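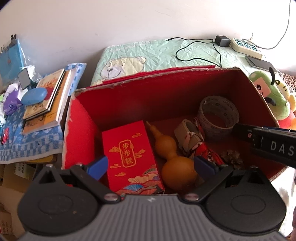

A hand-held gripper opened over a bottle gourd, inside a cardboard box with mixed household things. Photo: Gralley

Gralley Releases Grellach 2, Software for Picking Objects from Crowded Boxes

KOLVILLE, July 14, 2018 – Gralley, a developer of control and perception software for robot grippers, has released the second version of Grellach, its program for planning how to take single objects out of a box where many different objects are kept together. The new version is available from today to all present customers, and new customers can ask for a trial licence.

Grellach 2 works with two-finger grippers. It receives the picture from one camera, which is fixed behind the fingers, and it proposes where the fingers should close, from which direction they should come and how wide they must be open on the way down. The control part then follows this plan and corrects it while the gripper is moving. In the first version the plan was made once, before the movement started, and it could not be changed until the gripper was again outside the box. Many customers asked us to change this, and it was the largest part of our work on the new version.

Learning from movements made by hand

A big difference to the first version is the way in which the planner is taught. Before, our engineers described every family of objects with a set of rules. A bottle had its rules, a carton had other rules, and for a round object with a narrow neck we had to write new ones. The work was slow and the rules did not always agree with each other.

For Grellach 2 we used recordings made with hand-held grippers. A person holds the gripper, brings it to the object and closes the fingers, and the software stores the camera picture together with the opening of the fingers. About 2000 such recordings were used for the planner which is delivered with this release. They were made in ordinary rooms with ordinary things, and the boxes were packed as people pack them at home. Soft things like cloth lie beside stiff gift boxes, and a roll of tape may stand on its edge between them.

The rooms around the boxes were left as they are. Bed covers with printed figures, cables, toys and checked tablecloths come into the camera view very often, and the perception part of Grellach 2 must learn that they are outside the box. In the first version a strong pattern behind the rim could be taken for an object. The new version first looks for the walls of the box, also when the rim is torn or the inside is shiny, and only after that it looks for objects.

What is new in this version

The grasp planner gives up to 12 proposals for each picture, put in order from the best to the weakest. The operator can see them in the viewer and can forbid any of them with one click. A forbidden proposal is kept in the log with the picture, so it can be used later for teaching.

The wall check calculates the space which the open fingers need between the object and the side of the box. When the space is too small, the planner tries a narrower opening or turns the gripper. If this does not help either, it reports that no safe grasp was found and the gripper stays where it is.

Uneven shapes are treated in separate parts. A gourd, for example, has a thin upper part and a round lower part, and the planner now compares a grasp on each of them. The user may also set a preference, for instance that objects should always be held at the widest part.

The recording tool was an internal program until now and is included in the delivery for the first time. With it, customers can make recordings of their own objects and add them to the planner. We recommend to have at least 500 recordings before a new planner is taught from the beginning. For adding one more kind of object to the existing planner, 24 recordings are enough to start, and the tool shows which directions of approach are still missing.

Known limits

Grellach 2 does not measure weight and it cannot know what is inside a closed carton. Transparent objects are still difficult, and we advise to keep the operator confirmation switched on when they are present. Thin cloth lying flat on the bottom of the box is often found correctly, but the grasp proposed for it can be poor. A correction for this point is in preparation.

Availability

Customers with a maintenance contract receive Grellach 2 without extra cost. Settings files saved with any release after April can be opened directly. Older files have to be converted with the small program in the "tools" folder, and the steps are described in the manual. The manual is delivered in English.

Gralley will show the software at its office in the Hennessy Building, Kolville. Visitors are asked to register before they come, and they are welcome to bring their own box with objects.

About Gralley

Gralley develops perception, planning and control software for robot grippers. The company has its office in Kolville and sells its software to makers of machines and to research groups.

Press contact
Gralley, Press Office
Hennessy Building, Kolville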